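Keeping a Two-Arm Cell in Service: A Conversation with the Maintenance Desk at Clatham
Thursday, June 23, 2022

The garment-handling cell at Clatham has two white arms mounted on one linear rail, and it is cared for by a single technician on each shift. The technician on the day shift agreed to explain how the cell is set up and what is checked.

Work begins at the rail. "Both arms stand on it, so an error there is an error everywhere," the technician said. The bolts at each base are tested with a torque wrench, and the slotted cable tray is brushed out. The conduit on the left arm is then followed by hand from the base to the wrist, with power off. It must have enough slack for the arm to reach the floor of the cell and not so much that the loop can catch on a hook or a sleeve. 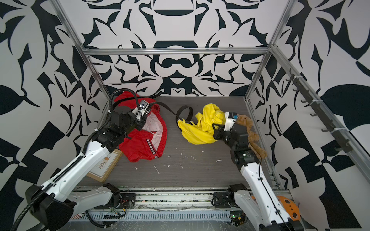 Mollah, asked separately for a view on the schedule, replied that a check every 20 hours of running is too frequent for the bolts and about right for the cables. The two items should be listed apart, Mollah added, and the bolts moved to every 140 hours.

The technician did not object. "I would sign that tomorrow. The cables are what stop us." A wrist cable was replaced after 1499 hours, and the record shows that its outer cover had worn through at the second clip. Clips are now set one hand's width further back.

The grippers receive their own inspection. Fingers are wiped with a dry cloth, since oil marks the garments, and the tips are felt for burrs. A burr too small to see will pull a thread. The wrist camera is checked last, with a garment between the fingers, so that the operator can confirm that both tips are in view and the seams are in focus.
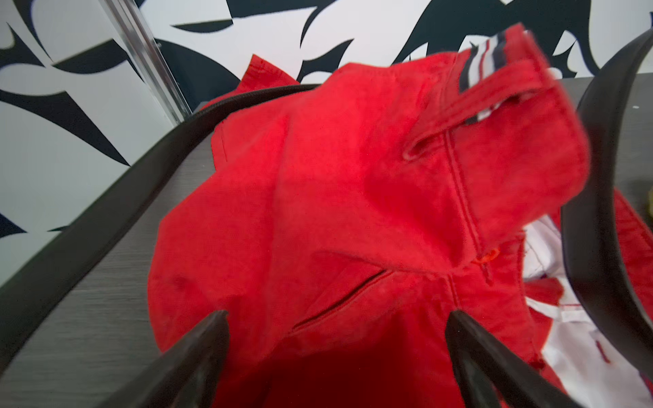
Wrist view of the gripper fingers at a red cotton garment.

If the fingertips do not appear where the reference drawing places them, the camera bracket is loosened and reset. Pimton supplied the bracket, and its two screws are marked with paint so that any movement shows. "People want to correct it in the software," the technician said. "I ask them to look at the paint first."

Calibration of the pair follows. Each arm is sent to the same set of points, and the readings are compared. The Kustbridge procedure calls for some 1000 readings, which takes most of a morning. A shorter form is allowed after a cable change, provided that the base bolts have not been touched.

The final test uses soft goods and a belt. Cloth forgives a small error in position, the technician explained, and a belt does not. It is stiff along its length and it twists when it is held off center, so a poor grip is plain at once.
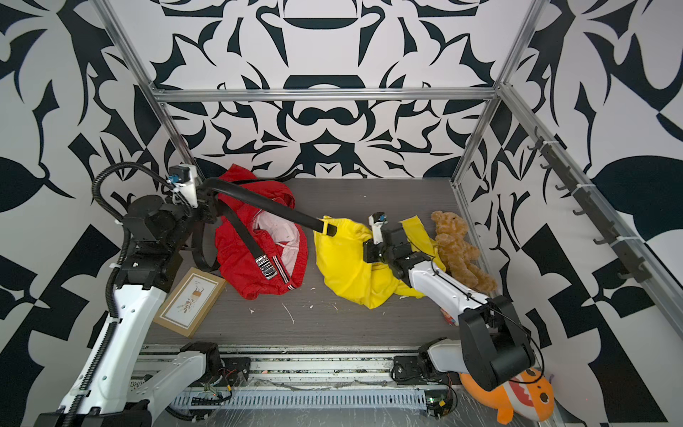 The test is run at reduced speed, with the stop button within reach, and the grip is repeated with each arm. Results go into the cell log together with the technician's initials. A failed grip sends the work back to the finger inspection and the bracket, in that order.

Crumbs and lint are a separate matter. The technician would like the surface vacuumed at the end of every shift, and the rail cover lifted for cleaning once a month. "It gets under the cover and then into the track. You hear it before you see it."

The revised schedule, with bolts and cables listed apart, is to be tried at Clatham in September.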